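The Glove at the Bottom of the Box

We use cookies to improve your experience on this site. By continuing to browse you accept our use of cookies. Manage preferences

Sharon Nyaga buys gloves for a chain of dental offices, and she has a drawer full of the ones that let her down. Some split at the cuff when they were pulled on. A few came out of the box stuck to three others and ended up on the floor, and a glove that has been on the floor goes in the trash.

"People think it's the cheapest thing in the room," she says. "Then they see the yearly bill."

Her offices order from a distributor called Wodari, which sells gloves by the case. A case holds 1000. Last September she asked the staff at one location to keep every glove that was thrown out without being used on a patient. At the end of the month the bag held 278.

Most of the disposable gloves you see in a clinic or a tattoo shop today are some version of nitrile, a synthetic rubber. Latex was the standard for a long time and still has its fans, who like how it stretches. Allergies pushed a lot of buyers away from it. Nitrile stands up well to punctures and many oils, and it comes in whatever color the buyer wants. Blue is popular in kitchens for a practical reason. Very little food is blue, so a torn piece is easier to find.
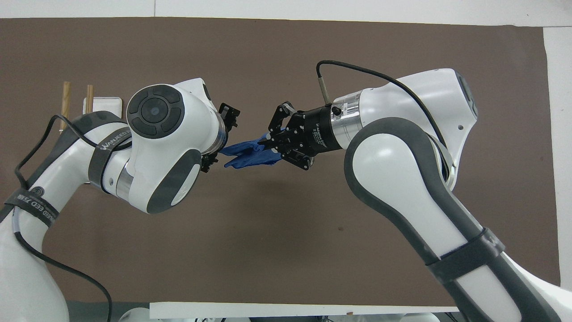 Musyoka Were

A thin glove is an awkward thing to handle when there is no hand in it. It bunches up and twists, the fingers go their own way, and the cuff folds over on itself. Gitau Ndung'u, who ran a packing line for nine years before moving into training, teaches new workers to take hold of the cuff and leave the fingers alone.

"Grab it by the middle and you've got a rag," he says. "Then you spend five seconds finding the opening, and you've touched every part of it."

The same advice works at the sink or the prep table. Dry your hands all the way first, since damp skin is the main reason gloves tear going on. Pull one glove out by the cuff, slide your fingers in, and draw it up slowly. If you need to tug hard, go up a size.

Storage matters too. Heat and sunlight age the material, and a box kept on a windowsill will give you brittle gloves long before the date on the side. Nyaga moved hers to a closed cabinet and stopped letting people cram loose ones back through the slot. She has not yet decided whether to repeat the count.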